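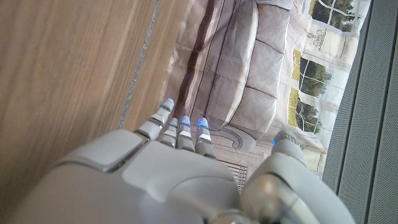

Wood panel, grain side, with the window area behind.

21/12/2018, finish notes, V. Lahtinen

Went over the panel surface again before the break. Grain is strong and runs vertical to diagonal. Colour goes from honey through tan to pale brown, and the paler bands are the ones that worry me for the oil. Saimi P. thinks they will even out after the second coat. I have my doubts, going by the June piece, which stayed patchy.

Sanding: 180 grit with the grain, by hand, block only. Stopped there. Going finer closed the surface too much last time and the Trunwood oil sat on top and stayed tacky overnight. Dust off with a dry brush, then a lint-free cloth. No water.

Oil: first coat thin, wiped back after 20 minutes. Offcut 347 gets the same treatment as a control, offcut 422 gets the Midono hard wax instead. Both are on the shelf by the door with pencil marks on the back. Please don't stack anything on them.

Light: judging colour near the window is unreliable, as the daylight washes out the tan. Compare under the ceiling lamp with the blind down, and note which was used. Half of my earlier notes don't say, so they can't be compared with these.

Aleksi asked whether the edges should be eased. Yes, lightly, one pass with the block, before oiling. Marjatta has the Kemppainen data sheet for the edge sealer and wants it back.

To do: order more cloths, relabel the oil tins, second coat on both offcuts once the first has cured. Check 422 for streaks.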